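**1/** Notes on covering a long work table in brown paper. Third covering on this table, first one I'd call correct. Posting in order, with the mistakes left in.

**2/** Table is the Buvska long model. Smooth top, square edges, no lip. A square edge matters more than you'd think for paper, as a rounded one lets the fold creep back up and you get a soft ridge along the front that catches sleeves.

**3/** Paper is plain brown kraft off a roll from Gollbridge. I tried the light grade in January. It tore at the front corners inside a week and went translucent wherever tape had been lifted and re-laid. The heavier grade is stiffer to fold but stays put.

**4/** Unroll the night before. Paper straight off the core wants to go back to being a cylinder, and taping it down under tension only moves the curl into the middle. I laid it curl side down with offcuts of shelf board along both ends. By morning it was close to flat.

**5/** Cutting. Overhang is 64 mm on the long sides. Less than that and the tape underneath has nothing to hold. More and it sags where you can't see it and you find it with your knee.

**6/** Marked the cut line with a steel rule and a soft pencil, then used a fresh blade. Brown paper dulls a blade faster than white does, in my experience. Snap off a segment for each long side. It costs next to nothing.

**7/** Order of taping:

- middle of the far edge
- middle of the near edge, pulled lightly
- both ends
- corners last

Corners first is what gave me the diagonal wrinkle on covering number two. It can't be worked out afterwards. I tried an iron on low through a tea towel and made a shiny patch.

**8/** Tape spacing underneath is 400 mm centre to centre. I went tighter on the previous one and all it did was make removal slower.

**9/** Anything bolted or standing along the far edge gets a slit and a cut-out, done from the back edge inward. Don't try to drop the sheet over the top in one piece. Tape the slit closed on the surface with paper tape, not plastic. Plastic tape has a different sheen under overhead light and it lifts at the ends.

**10/** Cables. Lay them over the paper and keep them to the far side. I had one running underneath on the first covering and it printed a line through the sheet that every small round object rolled toward.

**11/** Someone will ask why not a cutting mat or vinyl cloth. Mat: too small for the length, and the grid is distracting. Vinyl: reflects, holds a crease from the packaging for a month, squeaks when a bin is dragged. Paper is matte and the colour makes both pale and dark items easy to find.

**12/** That last point decided it. A grey blade on a grey laminate is easy to miss, and a missed blade is a bad thing on a shared table. On brown it reads straight away. Same for anything white.

**13/** Bins. Shallow rectangular ones, coloured. Deep bins hide whatever is at the bottom and throw a heavy shadow on the paper. A shallow one has its contents in view from standing height. The pinkish one is Valdebenito's, bought on clearance, and I'd buy it again for the low rim alone.

**14/** Layout as it stands, Fri 12 February. Bin to the left, narrow white tray to the right, middle of the table kept for work. 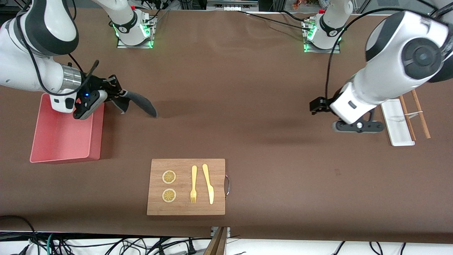 ### Upkeep

**15/** Daily: brush off with a dry hand brush, working from the middle out. No damp cloth. Kraft cockles as soon as it takes on water and doesn't fully recover.

**16/** Small cuts get a patch of paper tape on the day. A nick left alone will run with the grain the next time a tray is slid across it. Worth knowing which way the grain goes on your roll. Mine runs lengthwise, so tears travel along the table.

**17/** Lift bins, don't slide them. Seven weeks is the longest I've had a sheet last and the wear was all under the spots where things had been dragged.

**18/** Triltorton sells a low-tack tape that peels off the underside without leaving gum. It costs more per roll. I use it on the corners only and ordinary masking tape for the rest.

**19/** Next change: six rolls of the same batch are on the shelf, so the colour should match if I ever need to splice. Will post the splice method if it's any good.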